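What Is a Treaty, and Why Does It Take So Long?

Suppose you and your neighbor agree to share a basketball hoop. You get it before dinner, she gets it after. You shake hands. Congratulations, you have made something very much like a treaty, and you did it without a single limousine.

A treaty is a written promise between countries. It can be about fishing, borders, mail, soldiers, or who has to clean up a dirty river. Some treaties are 3 pages long. Others run to 772 pages, and the grown-ups who say they have read every page are sometimes telling the truth.

Step one: talking

Let's make up two countries and call them Clenden and Fevine. They sit on opposite sides of a lake, and both of them like fish. Clenden thinks Fevine is catching too many. Fevine thinks exactly the same about Clenden.

Each country sends people called negotiators. Their job is to sit in a room and disagree politely until they run out of things to disagree about. Negotiators may spend a whole Monday on the word "shall." (It means "has to." They know this. They still need the Monday.)
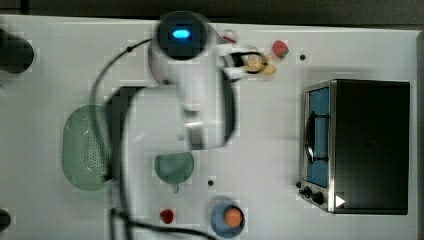
Step two: signing

When the words are settled, somebody important from each country signs. There are flags, good pens, and a handshake that goes on much longer than a normal handshake because of the photographers.

You might think the treaty is finished now. Plenty of presidents have thought so too.

Step three: ratifying

Ratify (say it RAT-if-eye, no rats involved) means to give the final yes. In many countries the leader can sign a treaty but can't give the final yes alone. The lawmakers have to vote on it first.

Say Clenden's parliament has 59 members, and more than half must agree. That means 30 votes. If only 20 members like the fish treaty, it doesn't pass, and the president of Clenden has to telephone the president of Fevine and have an awkward conversation.

In the United States, the Senate has to approve a treaty, and two-thirds of the senators who are there for the vote must say yes. That is a lot of people to get to agree on anything, including lunch.

Can a treaty be secret?

Sometimes governments keep parts of an agreement private, especially when it is about the military. They may have a good reason, such as keeping people safe. They may also have a less good reason, such as knowing that everyone would be furious.

This is where newspapers, opposition parties, and stubborn citizens come in. They ask to see the words. Then they ask again, louder.

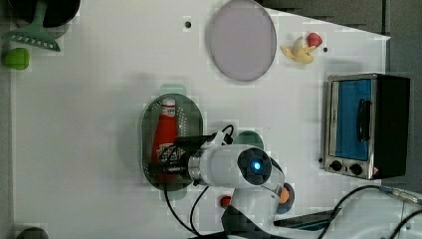

A plate, a green slotted spatula and a robot arm at a white table.

Can a country change its mind?

Yes, but usually there are rules. Many treaties have a part near the end that says how to leave. It might say, "Give us a year's warning, in writing." Stomping out is possible — countries have done it — but the other countries remember, and they may be slower to trust you next time. Your neighbor with the hoop would be, too.

Words to know

Negotiate: to talk until you reach a deal.
Ratify: to give the final, official yes.
Parliament: a group of people who make a country's laws. Some countries call theirs a congress or an assembly.
Clause: one part of a treaty, often longer than you would like.

Try it yourself

Write a treaty with a brother, sister, or friend about something you both want, like the window seat. Decide who has to ratify it. Put in a clause about how to leave. Keep it to one page, and allow extra time for the word "shall."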